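Über uns

Startseite Sortiment Verleih Ersatzteile Über uns Kontakt

Nirkby – Spielobst, Spielgemüse und alles, was in den Kaufladen gehört

Kurz gesagt: Wir verkaufen, verleihen und ergänzen Spiellebensmittel für Kitas, Grundschulen, Ergotherapie-Praxen und Familien. Äpfel, Möhren, Brote, Eier, Käseecken, dazu Schalen, Körbe, Beutel, Waagen. Seit Mai 2018 als eigene Firma, vorher lief das nebenbei auf Flohmärkten und aus der Garage von Hiba Masri.

Die Seite hier wollten wir schon lange mal neu schreiben, jetzt schnell zwischen zwei Lieferungen. Wenn was fehlt, bitte anrufen oder mailen.

Wie es angefangen hat

Hiba war Erzieherin, Gruppe der Vier- bis Sechsjährigen, Kaufladen in der Ecke neben der Garderobe. Nach jedem Sommer dasselbe: Tomate weg, Banane angebissen, Kasse da, aber keine Ware mehr. Neu kaufen ging nur als ganzes Set, mit noch einer Kasse und noch einer Packung Spielgeld. Einzelne Teile? Gab es nirgends, jedenfalls nirgends bezahlbar. Also hat sie angefangen, auf Flohmärkten gebrauchte Teile zu kaufen, zu waschen und kistenweise an Kolleginnen weiterzugeben. Erst an die eigene Kita, dann an die Nachbarkita, dann rief jemand aus dem Landkreis an.

Remzi Değirmenci kam dazu, weil er einen Transporter hatte. Den hat er immer noch. Er macht heute Einkauf, Lager und alle Auslieferungen in der Region und kennt jede Kita-Einfahrt, in der man nicht wenden kann.

Inzwischen beliefern wir rund 100 Einrichtungen, die meisten davon zweimal im Jahr.

Wo wir sitzen

Im Erdgeschoss einer alten Samenhandlung, Baujahr 1908, mit 76 Quadratmetern Lager und einem Packraum nach hinten raus. Die Schubladenwand der Samenhandlung steht noch. Da sind jetzt Radieschen drin, Pilze, Zitronenhälften und so weiter, die alten Schilder haben wir drangelassen. Unter „Kresse“ liegen die Spiegeleier. Wer hier neu anfängt, sucht erst mal.

Der Hof ist eng, mit PKW geht es gut. Abholung bitte vorher absprechen, wir sind nicht immer alle da und vorne hört man die Klingel schlecht.

Was wir machen

Schalensets. Unsere meistbestellte Sache. Eine flache Schale mit abgerundeten Ecken, gemischt mit Obst und Gemüse. Kommt fertig zusammengestellt, kann direkt in den Laden oder auf den Tisch. Wir mischen gern grosse und kleine Teile, das greift sich unterschiedlich und sieht nach Markt aus. Reine Obstschalen gehen auch, reines Gemüse auch, einfach dazuschreiben.

Beutelware. Kleinteile kommen bei uns in durchsichtige Beutel. Man sieht was drin ist und muss nicht alles auskippen. Für Kinder übrigens ein eigenes Spiel, einpacken und auspacken. Manche Gruppen bestellen die Beutel extra nach, ohne Inhalt.

Ersatzteile. Einzeln, ab einem Stück. Foto schicken, Grösse dazu (Lineal danebenlegen hilft sehr!), wir schauen, was passt. Klappt oft, klappt nicht immer. Bei alten Serien suchen wir auch mal länger.

Verleih. Komplette Marktstände mit Ware für Sommerfest, Projektwoche, Elternabend. Leihdauer nach Absprache. Zurück kommt alles in denselben Kisten, bitte trocken und ohne Sand. Etwas Sand ist okay.

Rücknahme. Was bei euch nur noch im Schrank liegt, nehmen wir in Zahlung, wenn es sich noch waschen lässt. Stoffteile leider nicht.

Zur Sortierung

Wir werden oft gefragt, wie wir sortieren. Nach Sorte zuerst, Farbe danach. Also alle Äpfel zusammen und dann erst rot und grün auseinander. Früher umgekehrt, das war ein Durcheinander, weil Paprika und Tomate und Apfel in einer Kiste lagen und beim Packen jeder dreimal gegriffen hat. Pramila Awasthi hat das umgestellt, an einem Nachmittag im Februar, mit Klebezetteln auf dem ganzen Fußboden. Seitdem findet man was.

Beim Packen steht die Schale auf dem Tisch, die Beutel daneben. Jede Schale wird einmal durchgeschaut: Risse, scharfe Kanten, Nähte an den Kunststoffteilen. Was wackelt oder splittert kommt raus. Schöne Farbverläufe, kleine Flecken, eine Stelle, die heller ist als der Rest, das bleibt natürlich drin. Echte Äpfel sehen auch nicht alle gleich aus.

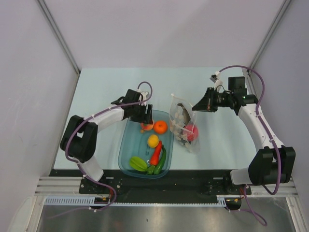
Kleiner roter Apfel mit gelblicher Stelle, in der blauen Schale mit anderem Spielobst und -gemüse. Daneben ein durchsichtiger Beutel, auch mit rotem Apfel.

Mit den Schalen haben wir lange rumprobiert. Körbe aus Weide sehen hübsch aus, aber die Krümel gehen nicht mehr raus, und die Enden pieksen irgendwann. Pappe hält genau bis zum ersten verschütteten Tee. Durchscheinender Kunststoff hat sich im Kita-Alltag am besten bewährt, abwaschbar, stapelbar, und die Kinder sehen auch von der Seite, was noch da ist. Die Körbe gibt es weiterhin, für Zuhause sind die völlig in Ordnung.

Wer wir sind

Hiba Masri – Gründerin, Beratung Kitas und Schulen. Stellt die Schalensets zusammen. Telefonisch am besten vormittags.

Remzi Değirmenci – Einkauf, Lager, Fahrten. Auch zuständig für den Verleih.

Pramila Awasthi – Sortierung und Ersatzteile. Wer ein Foto von einer einzelnen halben Gurke schickt, landet bei ihr.

Suha Mahasneh – Rechnungen, Bestellungen, Webseite. Bei Fragen zu Sammelrechnungen für Träger bitte direkt an Suha.

Maureen Fothergill – Ergotherapeutin, in Teilzeit bei uns. Entwickelt die Spielkarten zu den Sets und macht die Fortbildungen.

Die Clara-Karten

Von Maureen. Clara ist eine Figur, die einkaufen geht und dauernd etwas vergisst. Auf jeder Karte steht, was in Claras Schale soll und was in den Beutel. Das Kind legt, das andere kontrolliert, dann Wechsel. Gibt es mit Bildern für die Kleinen und mit Text ab erster Klasse. Erste Auflage waren 300 Stück, die sind weg, die zweite ist im Druck und hat den Fehler auf der Lauchkarte nicht mehr. (Wer noch eine alte hat: Lauch ist das lange Grüne, die Beschriftung stimmt nicht. Tut uns leid.)

In der Ergotherapie werden die Karten viel zum Greifen und Umfüllen genommen. Von der Schale in den Beutel ist schwerer als andersrum, der Beutel fällt ja in sich zusammen. Mit einer Hand halten, mit der anderen reinlegen. Maureen hat dazu ein Merkblatt geschrieben, liegt jeder Bestellung bei, wenn mans ankreuzt.

Mit wem wir arbeiten

Schalen und Deckel kommen von Gritolon, kleiner Betrieb, kurze Wege, unkomplizierte Leute. Holzregale und Marktstände baut die Tischlerei Leitner, auf Wunsch auch in der niedrigen Ausführung für Krippen. Lieferzeit bei den Ständen bitte vorher erfragen, vor den Sommerferien wird es immer eng.

Sauberkeit, weil die Frage jede Woche kommt

Gebrauchte Teile werden bei uns gewaschen und an der Luft getrocknet, dann erst sortiert. Bei euch reicht lauwarmes Wasser mit etwas Spülmittel. Nicht in die Maschine mit den Holzteilen, die quellen auf. Bei Hohlteilen das kleine Loch unten suchen und gut ausdrücken, sonst gluckert die Birne wochenlang. Beutel umdrehen und über eine Flasche stülpen zum trocknen.

Kleinteile: bitte auf die Altersangabe auf dem Beutel achten. Für Gruppen unter drei packen wir nur grosse Stücke, müsst ihr aber bei der Bestellung angeben!

Besuch und Fortbildung

Einrichtungen können nach Anmeldung vorbeikommen und ihre Schale selber zusammenstellen. Die Schubladen sind dann alle offen. Kinder dürfen mit, Jacken kommen an die Haken links neben der Tür. Zeit einplanen, die wenigsten sind schnell fertig.

Fortbildungen „Kaufladen in der Gruppe“ kommen auch zu euch ins Haus. Ein halber Tag, Material bringen wir mit, ihr braucht nur Tische und Platz auf dem Boden. Termine bei Maureen anfragen.

Katalog gibt es als PDF oder gedruckt, Postadresse genügt. Ersatzteilfotos bitte einzeln schicken und nicht alle in einer Mail, sonst geht was unter.

Kontakt Lieferung und Rückgabe Impressum Datenschutz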